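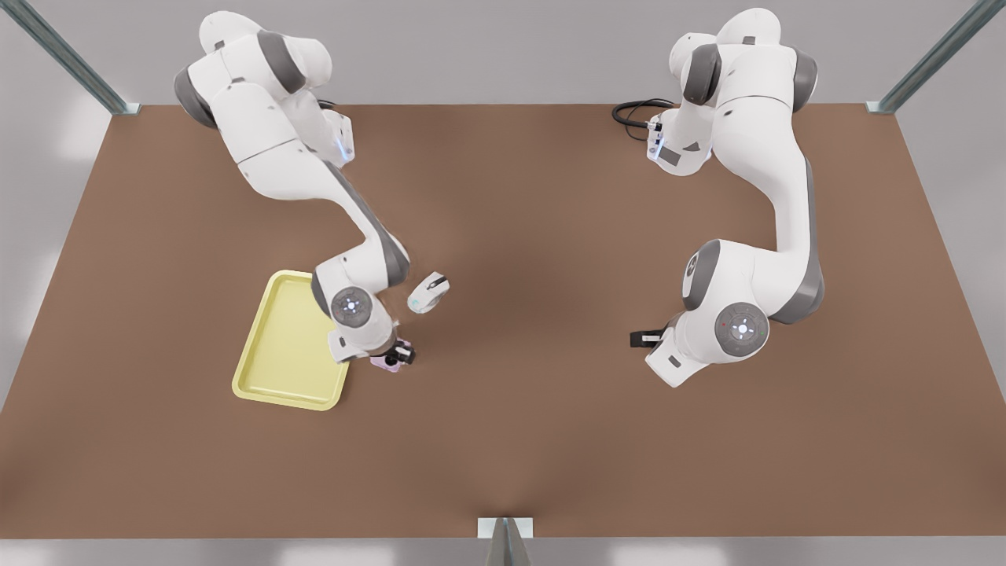
A simulated work table with two robot arms. One gripper is closed on a small pink object beside a yellow tray.

The Long Way to a Tidy Table

September 13, 2024
Reading time: 6 minutes
Print | E-mail this article
Search this site Enter keyword Go

My mother can clear a kitchen table while she speaks on the telephone and looks out of the window. I thought of her often in the two days I spent in Redham, where the firm Sundberg is teaching a pair of robot arms to put small things on a tray.

The arms live mostly inside a computer. Every new task is tried first in simulation, where a dropped cup costs nothing and the table can be set again in a moment. The engineers let the same chore run through the night with small changes: the tray is turned a little, the object lies closer to the edge, the light is stronger. In the morning they read the results before they drink their coffee. On the day I arrived, the result was 70 percent. This was for one object, one tray and one table, and they were pleased with it.

I asked if 70 percent is good. It depends on whom you ask. A researcher will tell you that in February the same task succeeded in 50 percent of the tries, so the progress is quick. A person who runs a household will think of three plates in every ten on the floor.

The difficulty begins with the fingers. A human hand feels when a thing begins to slip, and it closes a little more before we have noticed anything. Many grippers have only two stiff fingers and very little feeling. When they close around an object they also hide it, so a camera which looks from above loses the view exactly when the view is most needed. The program must then guess how the object sits, and a wrong guess of a few millimeters is enough to tip it over the rim of the tray.

The second arm is a question of its own. People suppose that two arms must be better than one, and for folding a towel or opening a jar this is surely true. For a small object and a tray, the second arm has often nothing to do except stay out of the way. Even this has to be learned. In Redham I watched a run in which one arm did its part very nicely and the other came across and pushed the tray.

On the shop floor the matter looks different. Marino, which packs soap and candles in Grenduveck, has used a robot station for 16 months. It does one job. The boxes come always from the same side and the pieces have always the same shape, and when something strange arrives, the station stops and a light calls a worker. The workers told me they like it well enough. It took over the part of the shift that hurt their wrists. They also told me that it cannot find a candle which has rolled under the belt, and that one of them must go down on the knees for it.

A home is made almost completely of candles under the belt. The table is never the same table. There is a phone on it, a wet spoon, a letter which must not be thrown away. Before a machine can clear it, somebody has to tell the machine what belongs where, and in my own family we have not agreed about this yet.

Sundberg does not promise a household product. The next step in Redham is to move the tray task from the simulation to real arms on a real table, and the team expects the success rate to fall when they do it. After that they want to try it with cutlery.

Print | E-mail this article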